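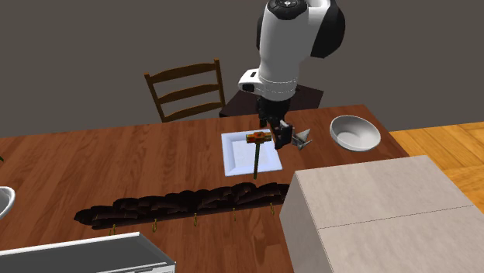
Community News

Tool library opening hours over the winter

The Idcombe tool library will close for the holidays on 7th December and open again in the second week of January. Anything you have out on loan when we close can stay with you until we are back, and no late fees will be charged for that time. If you need something for a job over the break, please reserve it by email before we shut.

Members borrowed 493 items this year. Drills and sanders went out most often, followed by the wallpaper steamer, which now has a waiting list. We have ordered a second one from Cluvari and hope to have it on the shelf when we reopen.

A few things are still missing. The long spirit level was last signed out in the summer to an address on Forsyth Road, and one of the pipe benders has come back without its case. Please have a look in the shed - we would much sooner have them back late than buy new ones.
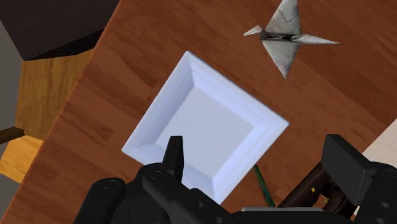 Membership stays at £20 a year, or £6 for anyone on a low income. Renewals can be paid by bank transfer or in cash at the desk. The loan period is still one week for power tools and two weeks for hand tools, and you can extend once by phone if the item has not been booked by someone else.

Skye MacKinnon is running the sharpening evening again in the new year at Fandow Hall. Bring chisels, plane irons or garden shears, wrapped in something thick for the journey. Kitchen knives are fine too, but not serrated ones. Places are free to members and the date will go up on the noticeboard once the hall has confirmed it.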